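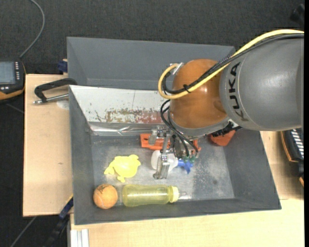 ## Sorting a mixed bin of small parts

Use this method for a gray rectangular bin where objects of different shapes and colors have been stored together. You need the bin, a flat surface and 4 smaller trays.

1. Cover the surface with a plain sheet. Light paper works for most items; use dark paper for white ones.
2. Take out flat pieces first. They tend to rest against the walls and hide whatever is under them.
3. Remove rounded items one at a time. Set them in a tray with a rim of at least 44 mm.
4. Lift pieces with points or lobes by the thickest section. Do not pull on a tip that is caught in an opening.
5. Group by shape, then by color within each shape. Sorting by color first means handling most pieces twice.
6. Wipe the bin floor and corners before refilling.

Label each tray on the short side. Ploturar trays take a 92 mm label; McKinnon trays need it trimmed to fit the slot.

Return flat pieces to the bin last, standing along the back wall. Leave the top quarter of the bin clear so that it can be stacked.

Last revised: April 2026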